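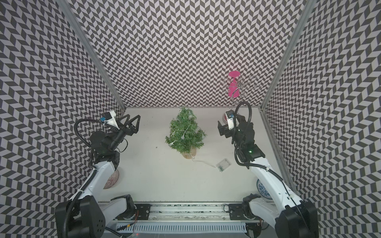 Two-arm bench cell with patterned walls, tree and tableware on the floor

Cludano Two-Arm Bench Cell - what you get, what you don't, and what to set money aside for

I put this page together after having the same phone call too many times. Someone has a grant or a bit of budget left over, they want a pair of arms on a rail inside an enclosure, and they've priced the arms and nothing else. So I'm going to go through the whole thing the way I would if you were sitting across from me with a coffee.

The basic cell is two arms side by side on one metal rail base, a two-fingered gripper on each, a camera on each wrist, and a three-sided enclosure with the chevron pattern on the walls and a plain pale floor. We build it in our shop, bring it over in two crates and bolt it together at your place. If you already own arms, call before you order anything, because the rail has to be drilled to match and I can't undo that once it's done.

The walls

People always ask if they have to have the chevrons. You don't! We'll do plain gray panels for the same money. I like the pattern myself, and so do most of the people who buy from us, but pick what suits your cameras and your software. The panels are the Kultberg type and they lift out, so changing your mind in a year costs you a set of panels and an afternoon. The corner posts are aluminum and they stay put either way.

The cables

Please don't skimp here. Each arm has a corrugated conduit that loops up toward the wrist, and there's a slotted tray along the front of the rail for everything else. Order the longer conduit if your arms will be reaching up and back a lot (they will). Dionysis Chatzigeorgiou does our wiring and he would like me to say, in capital letters, LEAVE SLACK. I've now said it. A replacement conduit set is cheap, but getting one threaded properly takes a good part of a day, and if you're paying somebody to come out and do it then it stops being cheap pretty fast.

Things to put in the cell

Nobody budgets for the stuff the arms are supposed to handle, and I think they should. Set up a separate line for it. You want a mix: something bushy and awkward like a little tabletop Christmas tree with a string of lights on it, something hard and flat like a plate, a wire rack, a plastic wine glass you can hang from it. Patterned plates are good, plain ones too. Buy plastic where you can, and buy doubles of whatever you like best, because shops stop carrying things and then you're stuck trying to match a pink wine glass in January. Ask me how I know.

Anything with its own battery box and wire (fairy lights, mostly) needs somewhere for that wire to go. You can let the box lie on the floor of the cell, or you can order the floor with a small pass-through hole. The hole is a free option if you ask before we cut the panel. After that it's a new floor.

What it costs

The enclosure kit on its own - posts, three walls, floor, hardware - is $1,231 plus delivery. Arms, rail, grippers and cameras get quoted separately, since that depends on which arms you choose and whether you want us to supply them. Rafia Kazmi does the quotes and she's quick. Tell her your bench depth and your ceiling height in the first email and you'll save yourself a round of questions.

Spares I'd put in the first order:

One full set of gripper fingers per arm
One wrist camera, boxed, on the shelf
One conduit set
A spare floor panel, because pale floors show every scuff and every crumb

If you have to drop one, drop the floor panel. I wouldn't drop the camera.

Room and lead time

Plan on 7 weeks from deposit to bolting it down. It needs a bench that doesn't wobble, and I mean really doesn't wobble. We sell the Murkwood bench for this and it's heavy and ugly and I love it. If you'd sooner use your own, send Fotis Gavalas a picture and the size and he'll tell you yes or no. Leave yourself enough room to walk behind it. The back panel comes out from the rear, and I've watched a grown man try to do it with his arm over the top.

Power is two ordinary outlets, on the same side as the controller if you can manage it. The Afolabi stop button is included with every full cell and it goes within reach of whoever is sitting there, not on the far wall.

Training is half a day at your place and it's in the price of a full cell. For the enclosure kit alone you get a printed guide and my phone number.

Prices good as of August 25, 2024. Call or email for a quote, and ask for Rafia, or for me if you just want to talk it over first.

Grigoris Makris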